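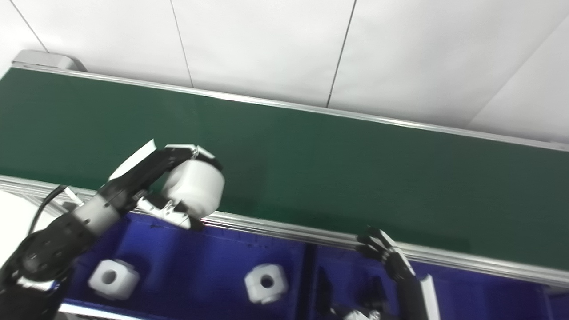

Chapter 6
Feeding parts to a belt

6.1 Scope of the chapter

A belt conveyor does useful work only when parts arrive on it at a suitable spacing, in a known position and in a condition fit for the next station. The arrangement by which parts are brought from storage to the belt is called the feed. In the simplest form of feed, parts are kept in an open tray beside the conveyor and are transferred to the belt singly. A tray with a divider allows more than one kind of part, or more than one batch, to be held within the same reach. The layout treated first in this chapter is of this type: a blue tray divided into compartments lies below a green belt, two white blocks with round holes lie to the left of the divider, and a white cylindrical part is held over the belt just above the near rail. The height of that rail, the width of the belt and the depth of the tray together fix the path which each part must follow.

Chapter 5 dealt with the conveyor as a machine in its own right, including the drive, the rollers and the tensioning of the belt. Those matters are assumed here. The present chapter is confined to the side of the conveyor and to the short distance between the place where a part rests and the place where it is released. Transfer from one conveyor to another is left to Chapter 7.

6.2 Terms used

The near rail is the side member of the conveyor frame on the side from which parts are loaded. The far rail is the opposite member. The names refer to the loading position only and do not depend on the direction of travel. Where a conveyor is loaded from both sides, the terms are replaced by rail A and rail B, and the drawing must show which is which.

The transfer path is the line followed by the centre of a part between pick-up and release. Its highest point is the crest. The vertical distance between the underside of the part at the crest and the top of the near rail is the clearance.

The pitch is the distance between the same point on two successive parts on the belt, measured along the direction of travel. The gap is the pitch less the length of one part. The two are often confused in purchase specifications, and a supplier should be asked to state which is meant.

A part is said to be presented when it lies in the tray in the attitude in which it is to be picked up. A part which must be turned before it can be placed is said to be unpresented, even if it is easily reached.

6.3 Form of the part

The form of a part governs how it behaves from the moment of release. Three forms cover most small moulded components.

Blocks. A block with flat faces will stay where it is put, provided that the belt surface is level and the acceleration of the belt is moderate. Rounded edges make a block easier to lift from the floor of a tray, but they reduce the area of contact on the belt. If a block has a hole through one face, the position of the hole must be specified, as a block placed with the hole to the side is not equivalent to one placed with the hole upward.

Drums. A short cylinder is stable on its end and unstable on its curved side. If it must travel on its side, the axis should be set parallel to the direction of travel, so that any rolling takes place across the belt and is stopped by a guide. A drum laid with its axis across the belt is free to roll forwards or backwards whenever the belt starts or stops, and the pitch is lost.

Irregular parts. Parts without a stable face are carried in a holder or pallet. The holder is then treated as a block for all purposes in this chapter.

6.4 The tray

A tray used for manual or mechanical feeding should satisfy the following conditions.

(a) The floor is plain and of a colour that contrasts with the parts. White parts are readily told apart from a dark blue floor and poorly from a pale grey one.

(b) The divider is tall enough to prevent a part from passing over it when the compartment is disturbed, and low enough not to obstruct the transfer path.

(c) Each compartment is wide enough for a part to be gripped on two opposite sides when it lies against the wall. Where this cannot be achieved, the wall is sloped.

(d) The long side of the tray is parallel to the near rail.

Condition (c) is the one most often neglected. A compartment sized to hold the greatest number of parts leaves no room for the grip, and the last parts in each corner have to be moved to the centre before they can be lifted. In the Truvholm trials the tray was made with six compartments, and the time lost in clearing corners exceeded the time saved by refilling less often. The revised tray had fewer and wider compartments and was refilled more frequently.

6.5 Clearance at the near rail

The near rail is the principal obstacle on the transfer path. Many frames are built from ribbed aluminium extrusion, the grooves of which accept brackets and guides. A bracket fitted after the layout has been settled raises the effective height of the rail at that point, and the clearance must be measured again from the top of the bracket.

Too small a clearance leads to contact between the part and the rail. Too large a clearance lengthens the path and increases the time of each transfer. The usual practice is to set the clearance at the lowest value that remains safe for the tallest part in use, and to apply the same value to all parts. Omari's rule, which relates clearance to part height, is derived in Section 6.9.

Release should take place with the part as close to the belt as the grip allows. A part dropped on to a moving belt may turn or bounce, and its final attitude cannot be relied upon.

6.6 Spacing and belt speed

Let v be the belt speed, t the interval between successive releases and p the pitch. Then

p = v t

For a belt moving at 700 millimetres per minute with one release every 9 seconds, the pitch is 105 millimetres. If the interval is lengthened to 11 seconds and the speed is unchanged, the pitch becomes 128 millimetres to the nearest whole number. The variation in pitch is proportional to the variation in the interval, and a slow belt therefore hides small irregularities in feeding which become plain when the belt is run faster. The Kaczorowski method of smoothing the interval is described next.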